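Do you need a special way of storing vegetables?

Every August the same advice comes round: a drawer for this, a breathable bag for that, a little disc that soaks up the gas from your apples. I have tried a fair amount of it, mostly on other people's say-so, and I remain unconvinced that any of it beats a basket with holes in it and somebody who looks inside now and then.

The Jindex keeper box is the one I get asked about most. It has a vent you slide open or shut according to a chart. My friend Yuxi Yin followed the chart for 27 days and her peppers went soft at the same rate as mine. One kitchen proves very little, I know, but the chart doesn't offer any proof either.

What I would do instead:

Get a rectangular plastic basket with a perforated bottom. It rinses out under the tap and crumbs fall through. Mine cost less than the postage on the Jindex.

Put tomatoes in last. They bruise if a cabbage sits on them, and I'd leave them on the stem if they came that way.

Onions and potatoes in separate places, if you have the room. I have kept them together for a week without disaster, so don't lose sleep.

Tip everything out once a week. Tuesday suits me — the bins go on Wednesday.

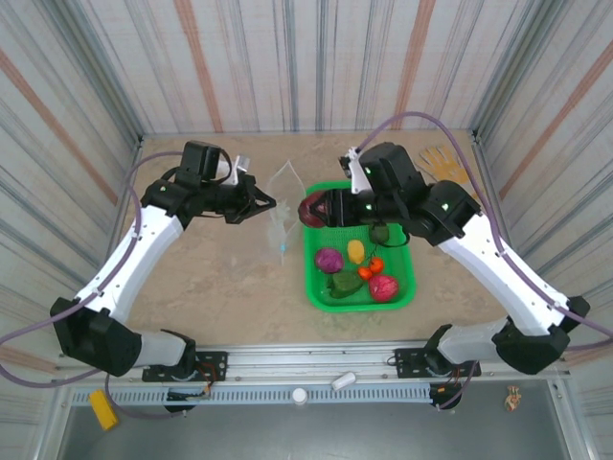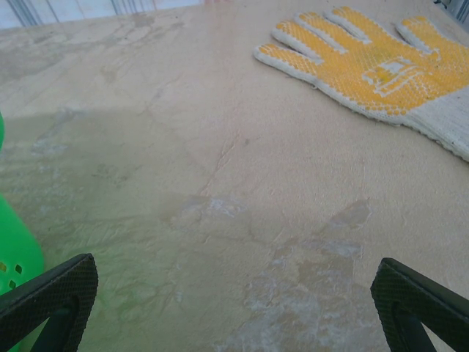
Then there are gloves. Zoriana Tymoshchuk swears by the knitted cotton sort with rubber dots for sorting muddy veg, and on grip I'll give her that, a wet squash is a slippery thing. But cotton soaks through in 10 minutes, and after that you have cold hands and a glove full of grit. Use them for dry jobs such as rubbing soil off potatoes. Keep the kitchen pair away from the shed pair and wash them before they stiffen.

Sprays that promise to "lift" marks from a pale worktop I would leave on the shelf. Warm water, a drop of washing-up liquid and a soft cloth will shift anything that was going to shift. Old water stains may stay where they are. Try bicarb paste in a corner first, and stop if the surface goes dull. I didn't stop, once, and there is a patch by our kettle to show for it.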